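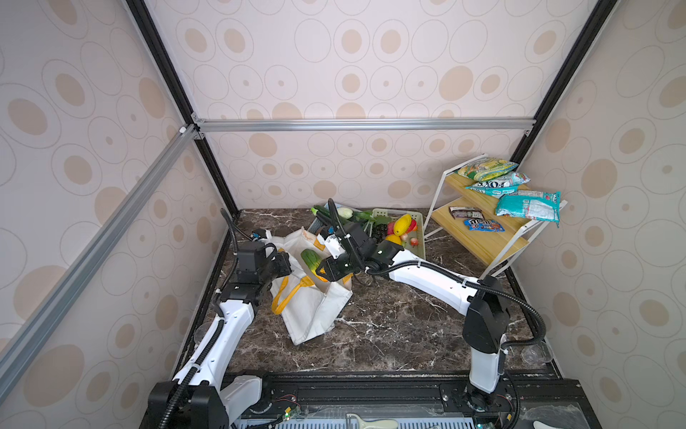 Our school club ran the grocery set for a whole semester, and the students were still arguing over the best way to get a long vegetable into a soft bag when we packed up in July, according to one club lead in Gindcombe.

Jemutum Grocery Set for Two-Arm Student Cells

The Grocery Set is a task pack for clubs and classes that already have a two-arm cell. Students program or teleoperate both arms to move artificial produce and packaged snacks between a basket, a shelf and a canvas tote. It is the official task pack for the bag-packing event in the Wasex student challenge, and most teams also use it for regular class projects.

What is in the pack
Artificial fruits and vegetables in mixed sizes
Perforated plastic baskets
Canvas tote bag with handles
Printed task cards, 7 in all, ordered by difficulty
Score sheets for practice rounds

Snack packages are not supplied. Use whatever the club has on hand – sealed bags work best. Arms, grippers and cell frame are sold separately.

Using it in class
Start with one arm and one basket. Card 1 asks for a single pick from a basket with only a few pieces in it. Cards 2 and 3 fill the basket up, so that students have to choose which piece to go for first. The tote comes in at card 4, and from there both arms are needed. Plan on more than one session for that card.
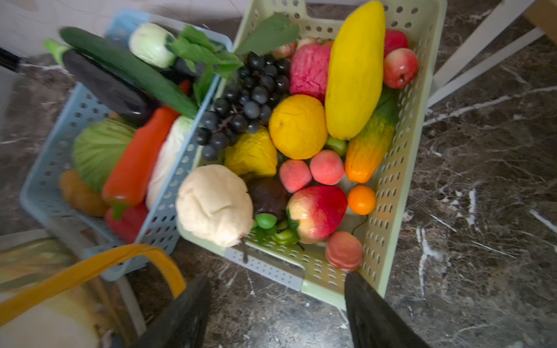
Fruit and vegetable baskets, gripper view.

Recording runs
Teams that train a policy from their own runs should log wrist and fixed views together. The free Hrytsenko logger handles both and stores up to 400 runs per project. Student teams on the Wasex challenge may submit a maximum of 3,000 runs per season, so clear out failed starts before uploading.

Ordering
Price per pack: $79
Replacement tote bags and single produce pieces can be added at checkout. School purchase orders accepted. Returns are taken on unopened packs only.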